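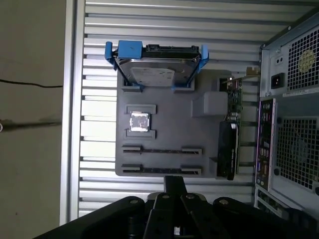
The practice board in its case, with the drive at the top and the processor in the middle.

Sun 5 May

I have wanted to be less nervous about the inside of a computer for years. My old desktop has needed a new hard drive since December and I kept putting it off, so before touching it I've been learning on a mock board. It is 3D-printed in dark grey, and it lies flat in an open case with real parts sitting on it.

The drive is the easiest bit. It is an ordinary 3.5-inch one in a bright blue caddy, with a clip at each end that wraps round the sides. The lower edge goes down between two printed holders. I like the blue — most of the board around it is dark grey, and it helps to know at a glance which part is meant to come out.

I was slower with the processor. It rests between two printed rails with notched ends, and I hold it by the sides to keep fingerprints off the metal. On a proper board there would be a lever and a great many contacts to worry about. I'm not ready for those.

The two long slots at the bottom I have mostly left alone. They look like memory or expansion slots, and I have an old stick from Tulby, the second-hand place by the station, that I might try against them for size. I paid 70p for it out of a tub, so no great loss if it doesn't fit.

Last week I spent 40 minutes taking the drive out and putting it back, with the case lying on its side. I'd recommend that to anyone starting out. When I tried with the case upright I couldn't see what I was doing and had one hand stuck behind the other.

The real job is next. I've copied everything off the old disk, which came to 836 files of mine and a folder of Drullex manuals I don't remember saving. I still need a longer screwdriver, and the side panel on the desktop has one screw that was painted over before I bought it. I'll try that on Saturday.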